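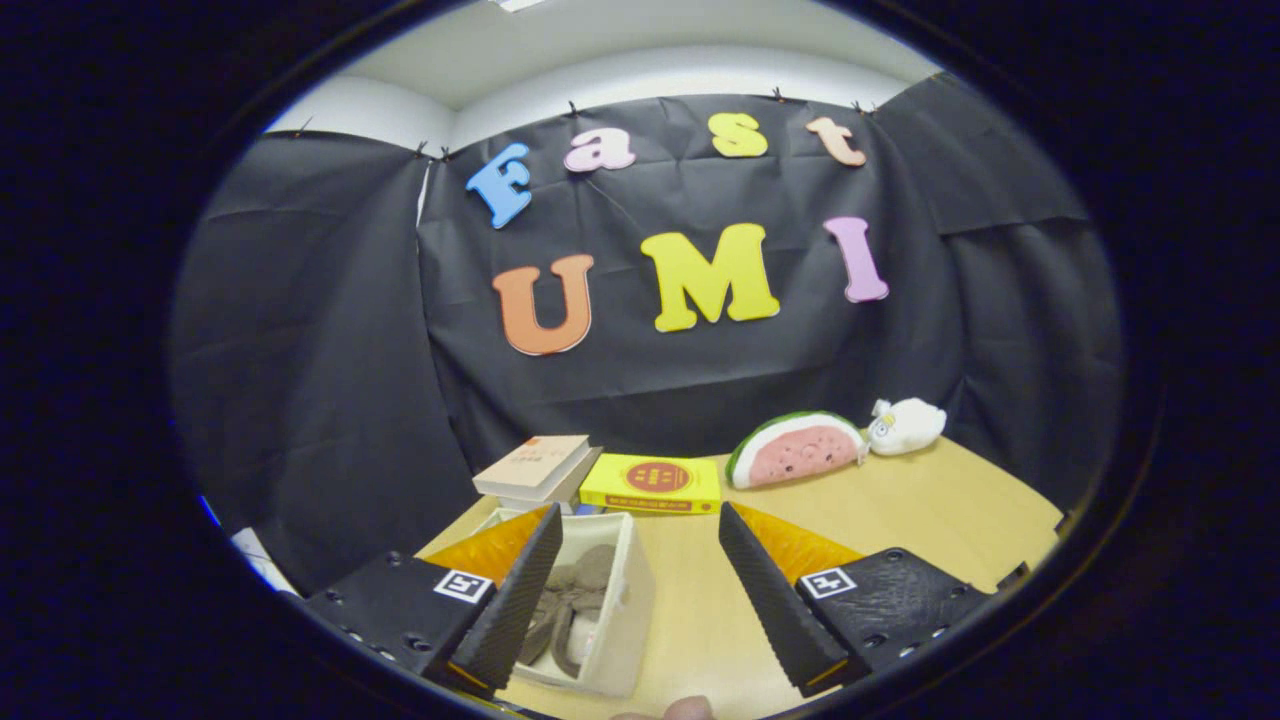

Can It Tidy Up Yet?

Print this item | E-mail this item

Every spring somebody sends me a clip of a machine putting things away and asks whether I've changed my mind. I haven't, though I did spend a morning at Stirner in Pernencombe to be fair about it.

The chore was about as small as chores get. Plush toys and books on a table, a white fabric bin, and the toys are supposed to end up in the bin. A four-year-old can do it, under protest. Senyo Nartey runs the project and he was straight with me about the numbers. His group had collected 1,568 demonstrations, all done by people squeezing a hand-held gripper, before the arm tried it alone. On the trials he was willing to show me it finished 181 times. He did not have a tidy count of the ones that were stopped early, and I would have liked one.

A plush watermelon slice is a kind thing to hand a robot. It squashes, it doesn't roll far, and it makes no noise when dropped. Books are harder. Marlene Chan, who sorts returns at Leleck, watched the same session and asked what happens when a thin paperback is lying flat with no edge to get hold of. The reply was that this was being worked on. It was being worked on in November too.

Then there is the time. I watched one toy take roughly 2 minutes from first reach to release, with a person standing by the stop button. Juwita Pelupessy thinks I'm being a grouch, and that the speed will come once the grasping is reliable. She may be right. But "Fast" in big foam letters on the backdrop is a bold choice - I'd have waited.

What I want to see is the same job in a house the machine has never been in, with poor light and a dog. Bình Tăng says Vũ will try something close to that in their own break room. I've asked to come along, and I'll report what I see. Until then the bin at my place gets filled by hand, mostly mine.

Letters on this item are welcome, including cross ones.

Contact the editor | Copyright 2022 | Back to top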